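Bench tips: good practice for two-handed gripper work on household items

Workshop notes, Grallmont. Revised 19 August 2020. 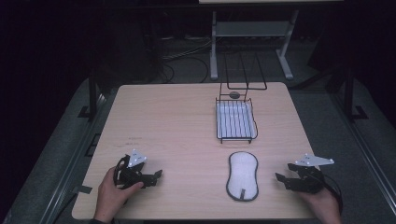

How often should the grippers be checked when the work is nothing heavier than pads, cloths and racks?

At the start of every session and again after any knock, however light the items are. Soft goods put little load on the fingers, but a finger that has shifted on its mount will give a wrong opening width for the whole session, and the fault is hard to find afterwards.

The notes below apply to hand-held grippers used in pairs at a table. They do not cover powered arms, for which the Bodin sheet is still in force.

Before starting

Wipe the table with a damp cloth and dry it. Do not use polish. Polish leaves a film that lets light items skate, and it transfers to pale fabric.

Close each gripper fully and look at the fingertips against a light background. The gap should be even from root to tip. Open and close it several times and feel for grit in the slide. If it catches, clean the slide with a dry brush. Oil is not to be used on plastic parts.

Marker plates must be flat, clean and tight. Press each corner with a thumb. A plate that moves under thumb pressure goes back to the store, even if it looks straight. Clean plates with plain water on a lint-free cloth; spirit-based cleaners lift the print on some batches.

Run the cable behind the wrist and away from the fingers. Leave enough slack for a full reach to the far edge of the table, then check that the loop does not drag over the items when the hand returns.

Setting out the items

Wire racks and trays: stand them square to the table on all their feet. Press down on each corner in turn. A rack that rocks should be bent true before use or taken out of the set. Racks with a tall back should have the back facing away from the operator, so that the hands do not have to pass over it.

Pads and mats: lay flat, with any loop or tab left where both grippers can get to it. Shake the item out first. Loose fibres collect in the finger joints and are the usual cause of a stiff gripper by the end of the day.

Small round items: keep them out of the path of the larger ones. If one rolls off, stop, pick it up by hand and begin the task again from the start.

During the work

Keep the fingertips just clear of the surface when approaching. Dragging them across wood marks the top and wears the tips unevenly.

Take fabric by the bound edge where there is one. Gripping the middle of a pile surface pulls threads and gives a poor hold.

One gripper holds, the other moves. Pulling with both at once is permitted only when the written task calls for it.

Do not set a gripper down on its marker plate. Use the cradle.

Cables on the floor should be gathered and covered wherever anyone walks. Where a cable cannot be covered, the operator stays in position until a second person has cleared the way.

Wear limits

Fingertips are replaced as a pair, never singly. Change them when the pad surface is smooth to the touch or after 2,268 cycles, whichever comes first. The earlier limit of 3,622 cycles was withdrawn in May and should be struck out of any printed copy still in use at Pretham or Kekent.

Straps are inspected for fraying at the buckle and at the point where they pass round the handle. A strap with a cut thread is changed the same day.

Record keeping

Write down the gripper numbers, the side each was used on, and the item set. Left and right units are not to be swapped in the middle of a session. If a swap cannot be avoided, close the record and open a new one.

Log sheets hold 16 lines. Start a fresh sheet when the item set changes, even if lines remain.

Faults go to Pejman Mazandarani. Proposed changes to these notes go to Esmaeil Nouri, in writing, with the section heading quoted.

Storage

Grippers are stored with the fingers part open, to keep the spring from taking a set. Coil cables loosely and tie them with cloth tape. Fabric items are kept flat in a lidded box, apart from wire goods, which snag them.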